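Keeping the Fingers True

March, by a staff writer

Print this page | E-mail this article

The picking cell at Nivthorpe handles snack bags, which are harder to grip than boxes. A bag has no fixed shape. It slides, it folds, and if the two fingers of the gripper don't close evenly it drops on the way to the container.

Most of the upkeep goes into those fingers. The crew wipes the gripping edges at the start of each shift and checks that the tips meet in line. Every Friday the fingers come off and the mounting screws are replaced. The job takes 20 minutes with a hex key and a straightedge. A pair is retired after 588 hours of running, worn or not.
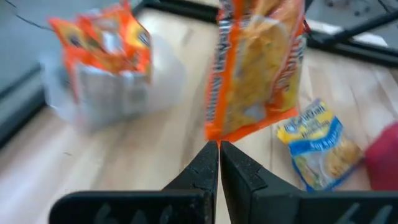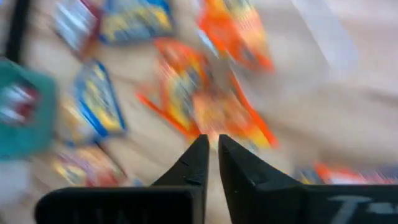
Fedoruk, the firm that built the cell, shipped it with a grip setting meant for cartons. Nivthorpe spent 3 weeks changing it. The first try squeezed too hard and split bags along the seam. The second was gentle enough but lost the bag when the arm sped up. What they use now is a slower close and a hold at the crimped end, the way the orange bag hangs from the fingertips in the first picture, with its bottom edge squeezed flat between them. The crimp has no food in it, so it can take more pressure.

The wrist camera gets its own check. Both fingertips have to show in the view, and an operator compares the gap between them with a saved view from the last finger change. If it has shifted, the camera bracket is loosened and set again before the arm goes back to work.

Spare fingers come from Nirkier in sets of 2. Nivthorpe keeps one set on the shelf and orders another when that one is opened. The old ones go into a drawer with the hours written on tape.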